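Getting to the match without the car

Hello again, and thank you to everyone who wrote in after the June newsletter about parking. I read every one of your emails, including the very long one about kerbs. This time I want to talk about the ground shuttle, which has changed quite a bit, and which I've now ridden often enough to have opinions.
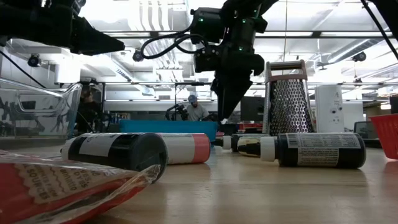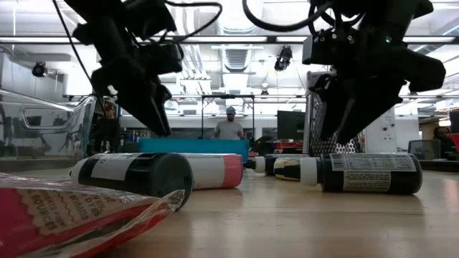 Bottles on the table.

Issue 28

So, the shuttle. If you've been coming to Osen Park for years you'll remember the old arrangement, where one coach left the station an hour before kick-off and if you missed it you walked up the hill in the rain (I have done this, in the wrong shoes). The new service is run by Plollero Coaches and there are 2 routes now. The Blue goes from the railway station by way of the market square, and the Green starts at the Dovhaniuk Road park and ride and comes in along the ring road.

Both of them begin two hours before kick-off and keep going round until the teams are out. After the final whistle they line up behind the East Stand, Blue nearest the gates and Green further down by the bike racks. Do look at the sign in the windscreen before you get on! I didn't, after the cup game, and had a lovely unplanned visit to the park and ride with my scarf and half a pie.

The fare is 50p each way for under-16s and £2 for the rest of us. You can pay the driver with a card or with coins, but they'd rather you didn't turn up with a twenty pound note. Season ticket holders travel free, so have your card out and ready. I had mine at the bottom of my bag under a flask, and the queue behind me was very patient about it.

Gion Bachmann, who looks after matchday travel at the club, tells me that 3,642 people used the shuttle over the first few home games. That's a lot more than I'd have guessed, and you can feel it on the Blue, which gets packed in the last half hour. If you can manage an earlier one you'll nearly always get a seat. The Green is quieter and I've never had to stand on it, though you do sit at the Cirkon roundabout for what feels like most of your life.

A few bits people have asked me. Yes, there's room for a wheelchair on every bus, and the ramp is at the front door. Pushchairs need to be folded when it's busy. Dogs are fine on the bus but they can't come into the ground, so please don't bring one and hope for the best. Big flags should be rolled up, and drums go on your knee.

Evening games are the one thing I'm still grumbling about. The last Blue leaves 45 minutes after the whistle, and if there's extra time that can be tight for the late train. I've asked whether it could wait for penalties. Gion says he's talking to the drivers, so I'll let you know what he comes back with.

If you've tried either route, write and tell me how you got on, especially if you come from the villages, where I gather the connecting bus is a bit hit and miss. I'll be on the Blue for the next home game, upstairs if there's an upstairs, near the back with the flask.

Naomi Were
28 Oct 2022

Shared 28 times | 2 comments

Recent items
Where to leave your bike on matchdays
Parking near the ground: your replies
New turnstiles at the East Stand
Away travel: how to book a coach seat
Pies, pasties and the half-time queue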